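Gym inspection before the holiday tournament, Prydderch Hall
Date of check: 17th December
Checked by: Octavio Nina, with Lleucu Jenkins for the bleachers

Please read the comments also, not only the marks. OK means good for play. FIX means it must be repaired before the first game. WATCH means we can play, but look at it again between games.

COURT

1. Floor, main court — OK. I walked all the lines, end to end and then side to side. The tape left from the volleyball is removed.

2. Floor behind north basket — WATCH. One board is lifting a little near the wall pad. A player who goes for a layup at full speed can arrive there. I pressed it down and it came up again. Rhun Rosser will screw it.

3. Three-point line — OK. Repainted in August, still sharp.

4. Baskets, both ends — south OK, north FIX. The north rim does not come back to level after it is pulled. I think the spring is tired. The replacement is ordered from Grastever, order 542, and they promise it this week. If it does not come, we take the rim from the practice court.

5. Nets — OK. Two spare nets are in the cabinet under the scorer's table.

6. Wall pads — FIX at north end. The lower strap is open on the pad in the middle. Same strap as last year.
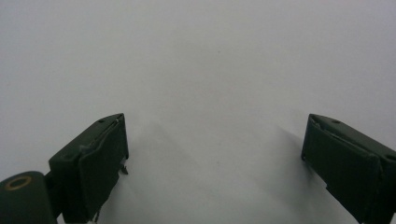
7. Backboard padding — OK both ends. It was glued again after the junior games and it holds well when I pull it with my hand.

SCORER'S TABLE

8. Game clock and horn — OK. The horn is loud enough for the last row.

9. Shot clocks — WATCH. The visitor side shows the number 8 like a 6 when it is just turned on. After a few minutes it is correct. Please turn it on early, before the warmup.

10. Possession arrow — OK, new battery.

11. Cables across the floor — FIX. The cover must go all the way to the wall. Now it stops too soon, and the referees walk exactly there.

BLEACHERS AND EXITS

12. East bleachers, 117 seats — OK. Lleucu checked every row from below with the flashlight.

13. West bleachers — row 2 closed until the end rail is tight. Angharad Hopkin has the key for the lock pin.

14. Exit doors — OK. Both open with one push. Please do not let the teams put their bags in front of the doors — last season I moved more than 41 bags in one weekend and my back remembers it.

FIRST AID

15. Defibrillator — OK, light is green.

16. Ice — WATCH. The machine is slow. Jucélia Aguiar will bring two coolers for the Wullance game, where we expect the biggest crowd.

17. First aid box — FIX. There is tape but no scissors.

Items 4, 6, 11 and 17 must be signed by me or by Angharad before the doors open. Send a message when your item is ready and I will come and look at it again.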